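How to prepare a wall before painting

Many people in Brendville paint too early, and after one winter the paint comes off. Please take one day more for the preparation – it is worth it.

First wash the wall with warm water and a little soap. Fill the small holes with Flolon filler and let it dry for 8 hours. 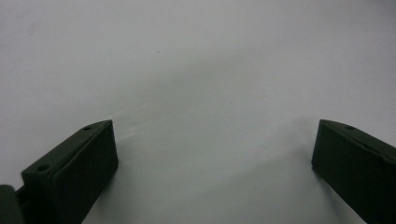

Pale gray-white surface, smooth and matte.

Then sand with fine paper, always in small circles. Remove the dust with a soft brush. Put on one coat of primer and wait until the next morning. The room should have around 19 degrees, with the window open a little.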